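The bedside table is where the day ends up

Floating ones look lovely in the shop. Then you have to live with one. By Rebecca Sanna
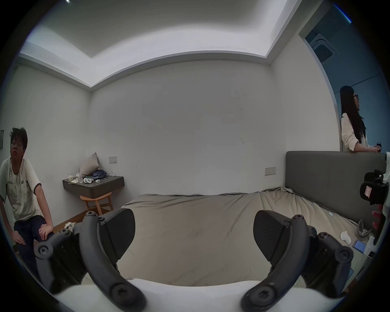 I have been writing about small bedrooms for long enough to know that the bed is never the problem. People measure the bed. They agonise over the bed. What catches them out is the bit next to it, the shelf or box or stool where everything lands at night – the glass, the charger, the thing they meant to read, the thing they meant to take back to the kitchen.

Wall-hung nightstands have been everywhere this year. Easy to see why. Floor underneath stays free, you can get a mop under, and in a narrow room that strip of visible boards does more for you than a paler paint ever will. Dark grey is the colour of the moment. It hides mug rings, shows dust. Pick your battle.

But they are small. Most of them anyway. And because there are no legs there's no lower shelf, so it all goes on top. Glass bottles, a water glass, a sheet of paper with something important on it, a pair of game controllers, a charger with its white cable wandering off to the wall. None of that is clutter exactly. It's what a person uses in bed. The trouble is it's all at one level and your elbow knows it.

I asked Qianru Tian about this. She fits out rental flats for a small firm called Traltach and has put up more of these units than she cares to remember. Her rule is simple: one hand's width of empty top, always, nearest the pillow. "You're reaching in the dark. You need somewhere to land." Everything else can fight over what's left.

Her second rule is about sockets. Hers go just above the nightstand, so you can see them and reach them sitting up. I used to be against it, thought it looked untidy. I've come round. A socket hidden behind furniture is a socket you'll be swearing at on your knees in February with a dead phone.

The cable is another matter. A loose one will slide off the back the minute you unplug. Cheap fix – a stick-on clip on the underside, 8 for not very much at any hardware shop, and let the end poke up over the edge. Done in a minute. I have tried the expensive version too, a weighted holder by Akotell, and it works fine but it takes up the space you were trying to save.

Then there's underneath. Purists want it bare. I don't. A little wooden stool tucked below is about the most useful thing you can own in a small room, it's a seat, a step, a second table when there are two of you and two mugs. Light wood against a dark unit looks good without trying. Go for a curved seat if you'll mostly sit on it, flat if you'll mostly put things on it. Sounds obvious. I bought the wrong one twice.

Do check the height first. Splayed legs take up more floor than the seat suggests and you want to be able to pull it out without catching the wall. Festuteo do one that fits under nearly anything, Pellegrini's is prettier and 30 pounds more. I'd go to a junk shop before either.

Clothes. They'll end up by the pillow, in the corner, in a heap. A blue something worn for one evening, not dirty, not clean. You can fight this or you can put a hook up. One hook. Not a row, a row turns into a wardrobe. Mine is 23 centimetres above the nightstand which is to low for a coat and just right for a T-shirt, and that's the idea.

Same with bags on the floor. If a bag is crumpled on the boards it's either rubbish or it's waiting to be rubbish, or else it has something in it you've forgotten. Look inside, decide, and if it's staying fold it flat into the stool's shadow.

Glass bottles I go back and forth on. Qianru is firmly against, she says anything tall goes to the wall side and anything she can't identify goes to the kitchen. I like a bottle of water by the bed. I like it less at four in the morning. If you keep them, put them all on a small tray, then the whole lot lifts off when you wipe down. A saucer does the job if your top is realy tiny.

As for fixing the thing up – find out what your wall is before you buy. Brick, fine. Plasterboard, use the proper anchors, and mind that people sit on these. They'll tell you they won't. Guests do it, children do it, you'll do it putting your socks on. Another argument for the stool.

Qianru's last flat had a unit either side of the bed at 133 pounds the pair, fitted before lunch. By the time she went back for the snag list the tenant had one side full to the edges and the other side had a single paperback on it.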